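Equipment Review: Tillix Compact Electric Steamer Pot
Shared Kitchens Program, Residential Services

Purpose of this review

Residential Services evaluates small cooking appliances before they are approved for use in the shared kitchens of its residence buildings. The Tillix compact electric steamer pot was submitted for review in June, together with the Benitz stovetop steamer set and the Dekitz rice cooker with steam tray. The present review covers the Tillix only. Reviews of the other two products will be issued separately.

Approved appliances may be kept in resident kitchens and may be borrowed from the front desk of each building. Appliances that are not approved must be kept in storage.

Method

The steamer was placed in the second-floor kitchen of Matoušek House for 17 days. Residents signed it out in the usual way and were asked to fill in a short card on its return. Staff also cooked a fixed set of foods in it: frozen dumplings, plain buns, broccoli, sliced carrots, eggs and white fish. Each food was cooked twice, once with the pot filled to the upper water line and once with it filled to the lower line.

Cooking results

Results were good for bread and dumplings. Buns cooked evenly and did not stick when the basket was lightly oiled or lined with paper. Dumplings placed close together tended to join at the edges, and residents are advised to leave a finger's width between them. Vegetables were acceptable. Carrots needed several minutes more than the printed guide suggests, and broccoli needed fewer. Fish cooked well but left an odor in the lid seal that remained after one wash.

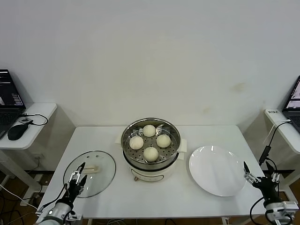 Capacity is the main limit of the product. The basket is suited to one or two people. Residents cooking for a group on a Saturday evening reported working in batches, and several stated on their cards that they would have preferred a two-level model. The Program does not regard this as a fault, as larger units are already held at the front desk.

Controls and noise

The controls can be learned without the manual. The end-of-cooking signal is loud enough to be heard in the hallway and cannot be turned down. In buildings where bedrooms adjoin the kitchen, use after 10 p.m. is not recommended.

Cleaning

The basket and lid may be washed in the sink with ordinary dish soap. The base must not be placed in water. Scale formed on the heating plate during the second week and was removed with white vinegar and a soft cloth. Buildings with hard water should plan to repeat this treatment every two weeks.

Power and storage

The unit draws 1,000 watts on its highest setting. It should be plugged directly into a wall outlet and should not share an outlet with a kettle or toaster. With the lid turned upside down on the basket, it fits on the standard kitchen shelf.

Decision

Approved for use in all residence kitchens, subject to the late-hours note above. Requests for a unit should be sent to the Residential Services equipment desk, extension 431, quoting item number 296. Damaged lids and baskets should be returned to the same desk and should not be placed in the building trash.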